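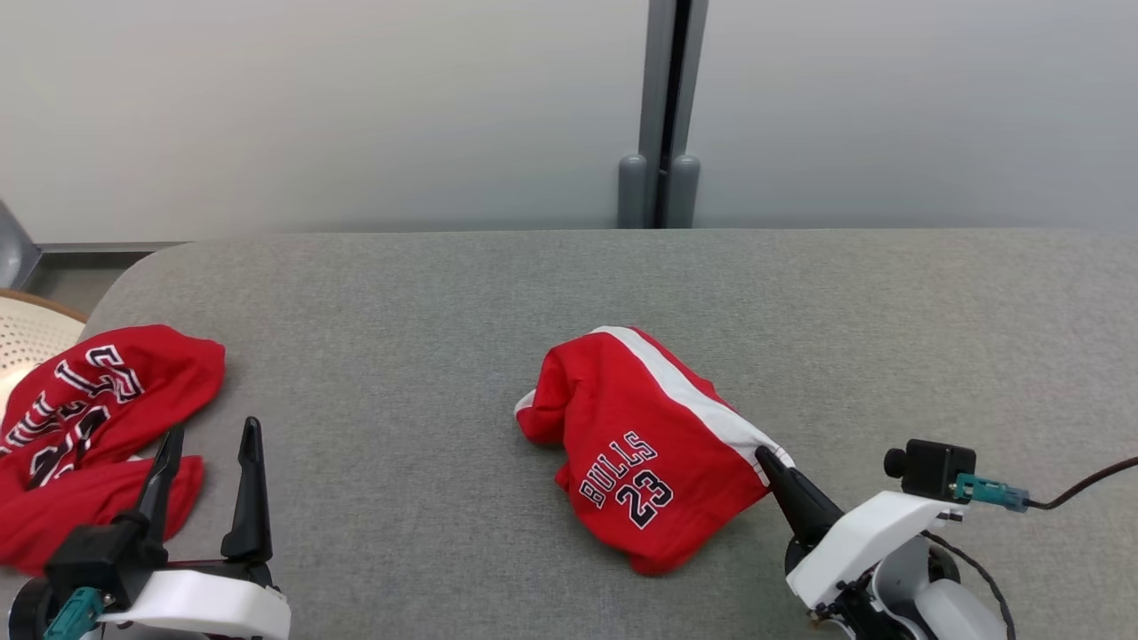
Folding Team Uniforms at the Gustetdale Recreation Center

Uniforms are folded as a set before they return to the Tijani storage room. Players on the Saturday squad follow the same procedure.

1. Lay the jersey face down and smooth it from the collar to the hem.

2. Fold each side toward the middle, then bring the hem up to the collar.

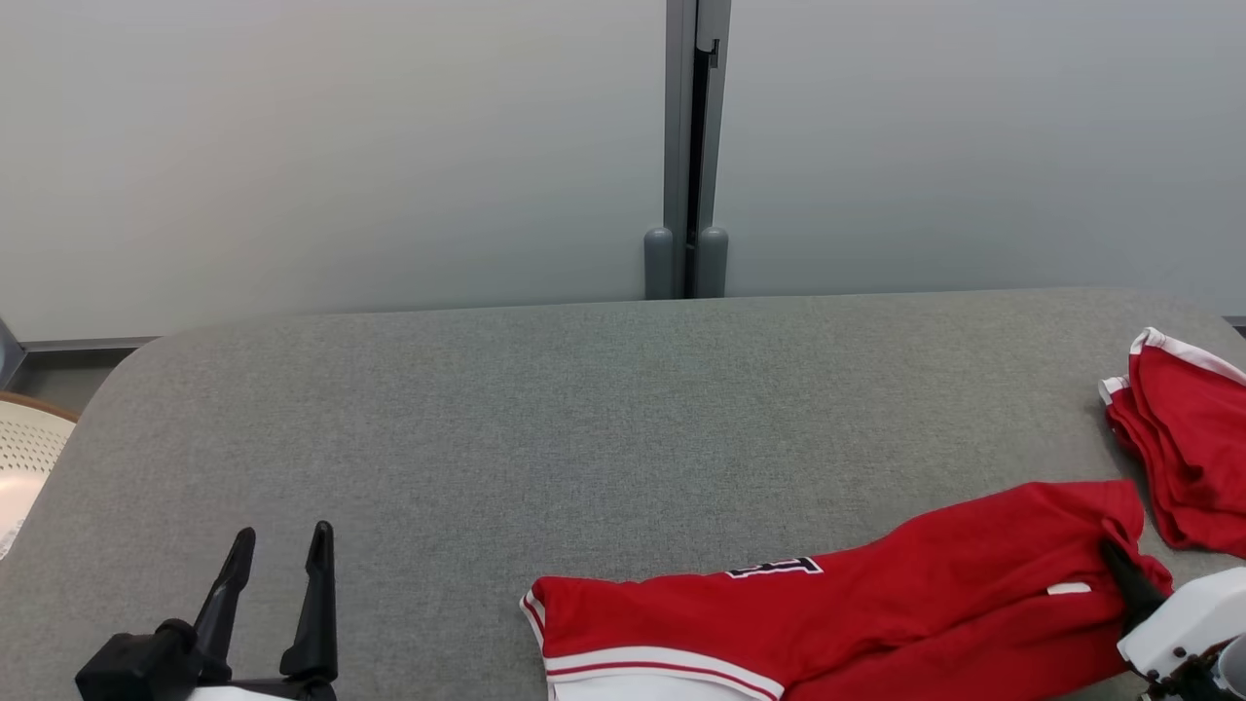
3. Fold the shorts in half, one leg over the other, and then in half again from the waistband – do not roll them.

Place the shorts on the folded jersey and keep each set together. Work on one garment at a time. On red items with white trim, line up the edges of the trim before making the next fold. Stack no more than 12 sets on a shelf.

Questions may be directed to Funmilayo Adeyemi.

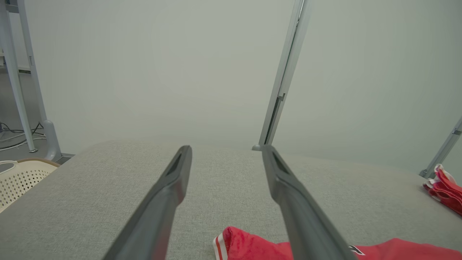 Inspect each garment before storage. Check printed marks for cracks or peeling, including small ones such as the black and white mark on the red garment. Set damaged items aside for repair.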